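Roklow Flat-Weave Tea Towel, Plain Dyed

Product code 783
Sold in packs of 7 or cartons of 50

The Roklow is a plain-dyed cotton tea towel for cafés, canteens and holiday lets. We have stocked it since the Clendidport shop opened and it remains our best seller in kitchen linen. The cloth is a flat weave with no terry loops, so it dries glass and cutlery without leaving fluff behind. It is hemmed on all four sides with a hanging loop in one corner.

Colours: blue, slate, oatmeal, brick. Oatmeal is out of stock until May.

Fabric and washing

Each towel is 100% cotton. New towels carry a light finish from the mill and won't soak up much water until they have been through the machine. Wash them twice before first use, without fabric softener. Softener coats the fibres and you will be back where you started.

Wash at 60 degrees with similar colours. The brick shade gives up some dye in the first few washes — keep it away from whites. Tumble dry on medium or line dry. Expect the towel to shrink slightly in length on the first hot wash. The size listed below is the size before washing.
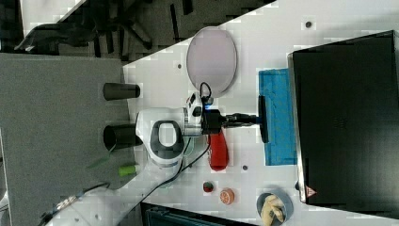

Ironing is optional. If you want a sharp fold for a front-of-house shelf, iron the towel while it is still slightly damp, then fold in thirds lengthways and in half across. Avoid ironing over the hanging loop, as the tape is thinner than the cloth and can scorch.

Specification

Size: 50 x 70 cm
Weave: flat, plain
Hem: double turned, lockstitched
Loop: cotton tape, one corner
Packing: paper band, no plastic

Printing and embroidery

Skuler handles our logo work. The minimum order for a one-colour print is 300 towels in a single shade. Embroidery can be done in smaller runs, but the back of the stitching will show. Send artwork as a vector file. Bendik Westerberg checks every file before it goes to print and will email you a proof.

Which towel do I need?

For polishing wine glasses, look at the Zavala, a linen and cotton mix with a smoother face. For wiping down worktops, a waffle cloth is cheaper and holds more water. The Roklow sits between the two and suits general drying up.

Orders and returns

Orders placed before noon go out the same day. Unwashed towels can be returned in their paper band. Printed towels can't be returned unless there is a fault. For trade accounts and colour swatches, contact Vilgot Rustad at the Clendidport office.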